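Jaseck shared handling practice project
Progress report to the Rosico fund, second period
23 Nov 2024

Hello again, and thanks for the kind note after the last report! You asked for fewer acronyms and more about what we've been doing all day, so I'll try to manage both.

Quick reminder of where we are. You're paying for a set of working rules for people who run two-armed robots around household fabric: towels, clothes, laundry bags, anything that flops. There are plenty of rules about keeping robots away from people's heads, and we follow those. What we couldn't find was anything on how to treat the stuff being handled, how to leave a station for the next operator, or when a run should be stopped. That gap is our whole project. The working title is still the Lomomau rules (after the room where we wrote the first page), and I've given up trying to change it.

Draft two now has 18 rules in it. The first draft was a lot longer, and when we tried it on the bench people simply stopped reading after the first page, me included. So we cut, and we merged, and a few rules that I was quite fond of are gone. The ones that survived fit on two sides of paper and can be read out loud before a shift.

The part I'm happiest with is the start-of-run section. The operator opens the gripper fingers wide, brings the arm down over the work surface and looks through the wrist view before touching anything. They say out loud what's on the surface and where. Then they check that both fingertips are in view. It sounds fussy, and it got a few groans in the first week, but it's now just something we do, like putting on a seat belt.
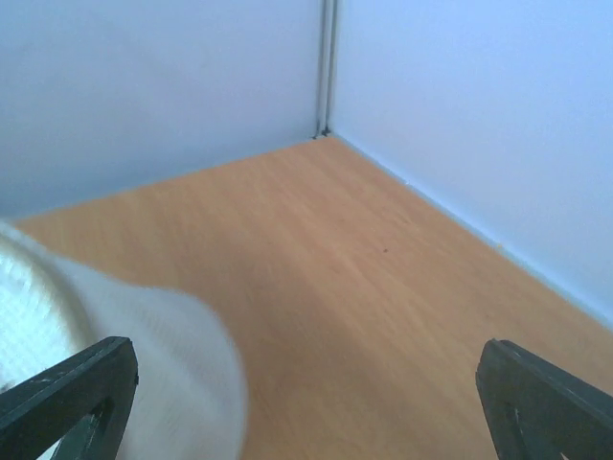

We also settled the long argument about specks. Our old wording said the surface had to be "clean," and you can imagine how that went. One person would wipe everything down between runs and the next would leave crumbs. The new wording says loose objects come off the surface before a run, small marks can stay, and anything that could snag a fabric gets written in the log. People agree on what that means, which I can't say for "clean."

Soft items get their own section. White and fluffy things are a pain for us in particular, as a blurry edge close to the wrist camera makes it hard to judge how far away the fabric is. The rule is to slow down whenever fabric fills a big part of the wrist view, and to use the other arm's view if there's one to use. I'd like to give an actual speed limit here and I can't yet. We have the numbers for towels but not enough for thin knits.

Zippers and openings took up most of the last few weeks. Draft one told operators to hold a bag "by the rim," which left way too much room. Draft two says to take the thick border at the opening, keep the mesh and the contents out of the grip, and hold still before the second gripper comes in. The second gripper stops short and waits. Only one arm moves at a time near an opening, unless the task sheet says otherwise. We went back and forth on that last bit quite a lot (it does slow things down), and I expect the Âu site will push back on it when they get the draft.

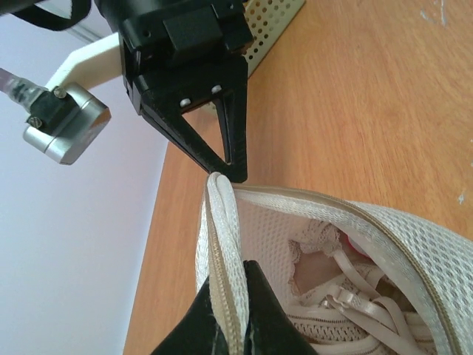

One gripper on the zipper border of the laundry bag, the other just above it.

Something we hadn't planned for: a rule about clothes. Laundry tasks mean underwear, and straps and lace catch on things far more easily than a T-shirt does. The draft now says that delicate items are only used if the task needs them, that they're checked for loose threads before and after, and that nothing personal is brought in from home. All test clothing is bought for the project. I think that's plain good manners as well as good practice.

On the money side, we're inside the budget. The biggest item this period was spare fingers and test fabric, at 2000 dollars, and I don't expect to need that again. Logging is behind. I promised you 50 logged sessions under the new draft and we have 12, mainly down to how long the rewrite took. We should catch up a good part of that in December, when the bench is ours for longer stretches.

Still open: the speed limit for thin fabric, the wording for handing over between shifts, and whether cable checks belong in our rules or in the general station checklist. I lean toward ours. A cable near the gripper is the operator's problem the minute the arm moves, whatever the checklist says.

Draft two goes to the Âu site next, and I'll send you their comments along with my replies. If you'd like to read the draft before they do, just say so and I'll email it over!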